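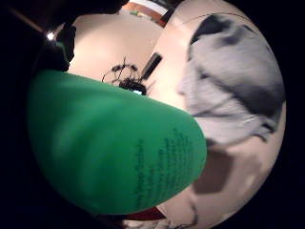 Streaky glossy meeting table - what am I doing wrong?

Posted by Gorasard, 28th March

We have a long glossy table at work, light grey, and every afternoon the sun shows up each wipe anyone has ever given it. I've used washing-up liquid, a supermarket spray and a cream that promised a "showroom finish", presumably a showroom for smears. It's 19 months old and looks fine until you sit at it. Is there a cure, short of moving all meetings to December?

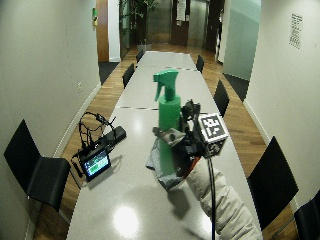 Javance
Less product. Nearly everyone I've worked with sprays as if putting out a fire, and what dries on top is the cleaner itself. Wash the lot once with warm water and a tiny drop of washing-up liquid, rinse with a clean damp cloth, then dry it straight away with a second one. You need 2 cloths, and the dry one has to stay dry. Cream polish is for old wood and it will sit on a shiny top forever, so you may have to do the wash twice before it's all off.

Don't use fabric softener on the cloths either. I did, for years.

Vostton
vinegar

Nel
I'd go easy on the vinegar until you know what the top is made of. Ask whoever sold it to you. My routine, for a table that gets a lot of elbows:

1. Crumbs first, with a dry cloth. Run a soft brush along the joins, where biscuit goes to retire.

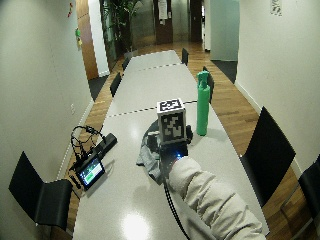
2. Damp cloth, long strokes in one direction. Circles are how you got here.

3. Dry it off and check from a crouch at one end, ideally when the office is empty.

If there are fine scratches as well, no spray will shift those. We were quoted 38 pounds a section to have ours polished and decided we liked the scratches.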